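How to run a robot demo table at an open day

I ran our robot table at the Plikemstead open day on 22nd October, and plenty of people have asked me how to set one up. So here's what I did, mistakes included!

Start with the table. Cover it in brown paper and tape a grid over the whole thing, right out to the parts you don't plan to use. Ours was dark blue tape. When a kid bumps something (they will), you can put it back in the right square and carry on.

Next, pick a job people understand from across the room. Ours was clearing up - blocks in a clear plastic bin, with a lid to deal with. I'd wanted a fancy sorting routine, but Catarina Lobo talked me out of it and I'm so glad she did.

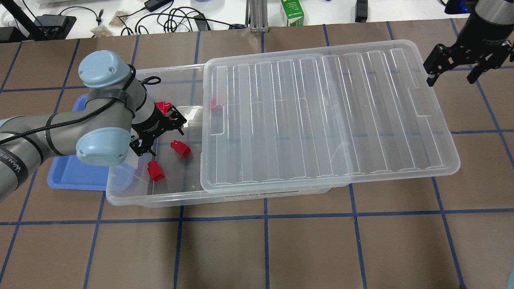
Stick to light plastic blocks in one bright color. We tried shiny ones back in March and the reflections gave us fits. A clear lid is a bit of a pain for the same reason, so practice with it the night before and try it under the lights you'll have on the day.

Now the running order:

Do a slow run first, with you talking through it.
Do the second run at normal speed and keep quiet.
Let visitors move the blocks around before the next one.
Stop for questions after 3 runs, then reset.

Keep your hand near the stop button the whole time, and keep people behind a rope. Ours was 95 centimeters from the table edge and I'd go wider next time - small arms are long.

We did 54 runs that day. Bring water and a spare roll of tape.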